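Support > Guides > Hand-Held Gripper > Teaching a Task

Section 8. Recording demonstrations with soft goods

Read this section after you have finished the charging and pairing steps in Section 2. It covers picking up and placing caps, gloves, folded shirts and other items that change shape when held. Rigid parts are covered in the next section.

The Flistow hand gripper records what its camera sees and how far the fingers are open. The robot learns from both. A demonstration that looks fine to you can still be useless if the camera never had a clear view of the fingertips, so keep them in mind the whole time you work.

Before you start

1. Clear the work surface of anything that is not part of the task. A plain, light surface is best for dark goods.
2. Wipe the lens with a dry cloth.
3. Squeeze the trigger all the way and let go. The fingers should close and open without sticking. Check that the linkage arms swing freely on their bushings.
4. Look at the inner edges of the fingertip plates. Scratches and bare metal along these edges are normal wear. Replace a plate if it is bent or if you can feel a burr that might catch on fabric.
5. Open the Jornent recorder on the tablet and make a new task. Use a short name such as "cap to bin". Do not change the name between takes.

CAUTION: Keep your free hand away from the linkage arms when the trigger is moving. They can pinch.

Choosing the grip point

Soft goods should be held where they are stiffest. On a shirt this is the collar or a folded edge. On a glove it is the cuff. On a baseball cap it is the line where the crown meets the brim. A cap held by the crown alone will swing as it is carried, and the robot will learn the swing along with everything else.

Bring the fingers in with one plate on each side of the material. Close until the fabric is held firmly in the gap, then stop squeezing. The crown will buckle a little near the plates and some creasing is fine. If the whole crown folds over the fingers, open up and take the grip again.
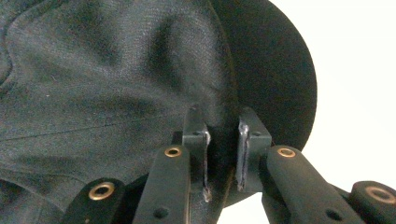 Primo Cocco wrote in to say that this grip took him most of an afternoon to get used to, and that his early takes failed for a different reason: he was closing the fingers while his wrist was still moving. He now counts one beat with the gripper held still before he squeezes, and his robot stopped knocking caps off the table after he recorded the set again. We have added his pause to the steps below.

Recording a take

6. Hold the gripper at the start position, a forearm's length above the surface, fingers open.
7. Press the side button once. The light turns green.
8. Move toward the item at an even speed. Slow is better than fast, but do not stop and start on the way.
9. At the grip point, hold still for one beat, then close the fingers.
10. Lift straight up until the item is clear of the surface. Do not drag it.
11. Carry the item to the target and lower it. Hold still for one beat, then open the fingers.
12. Back away along the same line you came in on. Press the side button again. The light goes out.

NOTE: If you drop the item, finish the take anyway and mark it "drop" on the tablet. Do not delete it. Dropped takes are left out of training but are used to check the grip settings.

How many takes

Record at least 400 good takes for one item in one place. If the item will be handed to the robot in different positions, or if more than one color or size is used, plan on 1,000. Turn the item and shift it between takes. People tend to set it back in the same spot without noticing – put tape marks on the surface for the first session if this happens to you.

Change operators if you can. Two people with different arm lengths give the robot a wider range of approaches.

Remote control instead of hand teaching

The same task can be taught by driving the arm from the Hosseinzadeh control station. Use this method when the work area is closed off or the load is too heavy to hold. The rules for grip point and pauses are the same. Takes made by remote control are usually slower, and the two kinds must not be mixed in one task name.

CAUTION: Before remote control, check that the stop button is within reach and that everyone is outside the marked area.

After the session

13. Dock the gripper and wait for the upload bar to finish before you turn off the tablet.
14. Play back a few takes from the start, middle and end of the session. Throw out any take where your sleeve or the item hides both fingertips during the approach.
15. Pick lint out of the finger gap and the bushings with a soft brush. Do not oil the bushings.

Plalwood Support | Guide text: Houda Gaber | Contact us | Back to top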